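Blog > Opinions > Home & Desk

In Praise of the Nearly Bare Desk

I cleared off my desk in April and I haven't really shut up about it, so consider this my attempt to get it out of my system. My inbox, by the way, had 1,971 unread messages when I started, and it still does. I'm not here to preach about inboxes.

What I want to argue is pretty small. I think we've talked ourselves into believing that a busy desk means a busy mind, and I don't buy it anymore. For years I worked at a place in Ullgate where everybody's desk was buried - mugs, chargers, three staplers, a plant that had given up - and we all wore it like a medal. I spent 40 minutes one morning hunting for a signed Cordero form that was under my own elbow. Then I'd go home and complain that I was tired!

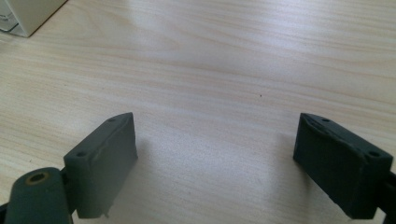
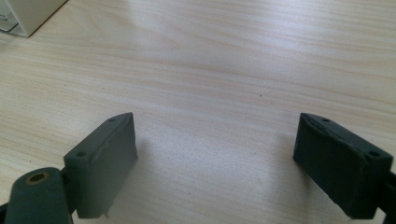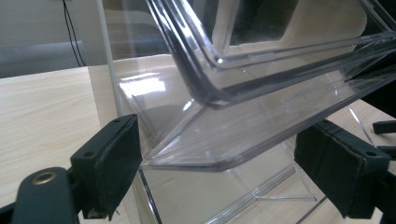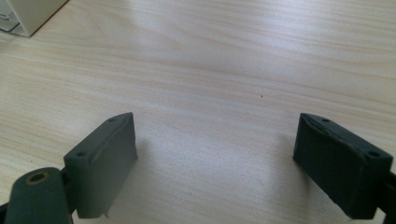

Pale wood grain, and a clear plastic tray in the third picture.

Now, I know the pushback, because my sister gives it to me every time we talk. She says a clean desk is for people with nothing to do. She also says (fair enough) that I've only moved the mess into a closet. Guilty. The closet is awful. But I don't sit in the closet for eight hours, and I don't try to write a budget in there either.

I'm also not telling anyone to go shopping. The Golotton organizer set everyone in Bridudau seems to own costs more than 100 dollars, and you end up with a lot of little compartments that beg to be filled. Skip it. Put things in a shoebox, see what you go back for in a week, and leave the rest where it is. I went back for a pen, the good scissors and my glasses.

Maybe it won't stick. I've got a coffee cup and two envelopes creeping in from the left as I type this, and I'm going to deal with them right after lunch.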